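# Budgeting for a hand-held gripper station

These are the steps we use at Wiltomico when a group asks for money to start collecting manipulation data with hand-held grippers. They cover one station: one operator, one tabletop, one gripper and a spare. Robot arms are a separate request and go on a separate form.

## 1. Write down the task first

Put the task in one sentence before you price anything. "Pick up small flat parts and put them in a tray" is enough. The sentence decides the finger width, the pad material and the size of table you need. Raed Sfeir sends back any request that starts with a model number.

## 2. Split the money into three lines

- **Hardware you buy once.** Gripper bodies, camera, mounts, printed markers, table. Our last station came to $2,168 before shipping.
- **Parts that wear.** Finger pads, screws, cables, memory cards. Plan on $75 a month per gripper in regular use.
- **Room costs.** Power outlets, lighting, shelving. The Skeltville room cost us $957, nearly all of it for outlets on the wrong wall.

Keep pads on their own line. If they get folded into hardware, the first reorder looks like an overrun and somebody has to explain it.

## 3. Check the room before you order

Stand where the operator will stand, with a gripper in your hand, and look at what the camera will look at. Check the ceiling lights, the windows and the walkway behind the table. Do it during working hours, when people are at their desks.
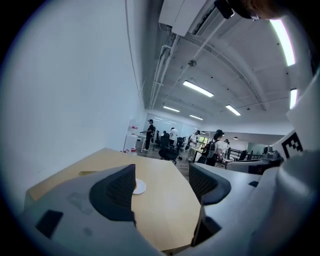
*Mesh-textured pads facing each other over a light wooden tabletop, with the office behind.*

Note how much of the view is taken up by the room. If people walk through your background all day, decide now if that's acceptable for your data. A partition or a curtain has to go in the room line, and both take longer to get than the gripper does.

Measure the table too. Leave space for an elbow on each side and a place to set the gripper down between takes.

## 4. Order pads and fingers together

Buy pads from the same batch as the fingers if the supplier will do it. We ordered ours separately in the first round, and Maeve Tierney spent two days trimming them to fit. Ask for 20 spares. Write the batch number on the bag when it arrives.

Also ask these questions in the same email:

1. Can the fingers be replaced without removing the camera?
2. Are the marker files included, so you can print new ones?
3. What is the lead time for a single replacement finger?

The third answer matters most for the schedule. Ours was six weeks — longer than the whole pilot.

## 5. Set a review date

Run the station for a month before asking for a second one. Keep a plain log of hours used, pads changed and anything that broke. Kolbrún Grímsdóttir keeps the blank log sheet and can send you a copy.

Requests for the fall round are due in August. Send the three lines, the task sentence and the supplier's reply in one file.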